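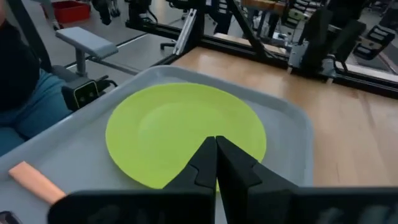 Robot Learning Laboratory
Unit 3: Imitation Learning from Wrist-View Demonstrations
Course handout prepared by Malathi Sundaram
Revised 2020-06-08

Purpose of this unit

Students have already studied how a robot arm can be moved along a path written by a programmer. This unit considers a different approach, in which the path is learned from recorded examples. A human operator guides the arm through a task many times. The recordings are then used to train a policy, meaning a function that takes what the robot senses at a given moment and returns the next motion.

The unit follows one study, the Trallero plate-handling study, from the collection of data to the reported result. Students are expected to have read the Sastry notes on supervised learning before the first session.

3.1 The task

The arm must pick up a plastic plate from a shallow tray and set it down on the tabletop beside the tray. The task is short, but it has several features that make it useful for teaching.

A plate is wide and low. The gripper cannot close around it and must take hold of the rim. A small error in height will either push the plate along the tray or close the fingers on air. The raised lip of the tray also limits the directions from which the fingers can approach. Finally, other small objects may be lying on the tray, and the policy must learn to leave them alone.

3.2 Observations and actions

At each time step the policy receives the image from the camera at the wrist, together with the joint angles of the arm and the opening of the gripper. It returns a change in the position and angle of the gripper and a command to open or close the fingers.

The wrist view moves with the hand. Its main benefit is that the target appears large when precision matters most. Its main cost is that the fingers hide part of the target during the final approach. In the light green plate example at the head of this handout, the lower portion of the plate is covered by the fingers, and the part of the rim nearest the gripper must be inferred from the part that remains in view. Students should keep this in mind when reading Section 3.4.

3.3 Data collection

The study used 1,000 demonstrations. Before each one, the plate was moved to a new position on the tray. Operators were told to work at a steady pace and to avoid long pauses, as a policy trained on pauses tends to learn to stop. A demonstration in which the plate was dropped was marked as failed and left out of training, but it was kept on file.

Of the full set, 315 demonstrations included a correction. In these, the operator began a poor approach on purpose, backed away, and tried again. The correction segments were kept for training and the poor approach that came before them was removed.

3.4 Method

Three policies were compared. All were trained with the Stuvlow software package and used the same network size.

Policy A was trained on single images and predicted one action at a time.

Policy B was also trained on single images, but it predicted a short sequence of actions and carried out the whole sequence before looking again.

Policy C predicted the same short sequence and was given a brief history of past images as well as the current one.

The reasoning behind Policy C follows from Section 3.2. When the near rim is hidden, an earlier image may still show it. A policy with access to that image does not have to depend on the visible part of the plate alone.

3.5 Result

Each policy was given the same set of starting positions. Policy A often hesitated above the rim, making small motions back and forth. Policy B moved smoothly but did not recover well when the plate shifted on first contact. Policy C performed best overall, and it completed 19 trials in a row during the final test session.

When the correction demonstrations were removed and Policy C was trained again, most of its ability to recover was lost. The authors treat this as the main finding of the study. Students should note its limits. The test was carried out at one station, and a change of plate was not examined. A repeat at the Sultasham site is planned for December.

3.6 Assigned work

Write a response of up to 3 pages covering the following points.

Explain why small errors build up over time in Policy A, using the term "distribution shift" correctly.

Describe one way in which a history of images could harm a policy. The reading on copied actions will be of help.

Propose a test that would separate the effect of the correction data from the effect of simply having more data. State what would be held fixed.

Responses are to be submitted through the course page before the Unit 4 laboratory session.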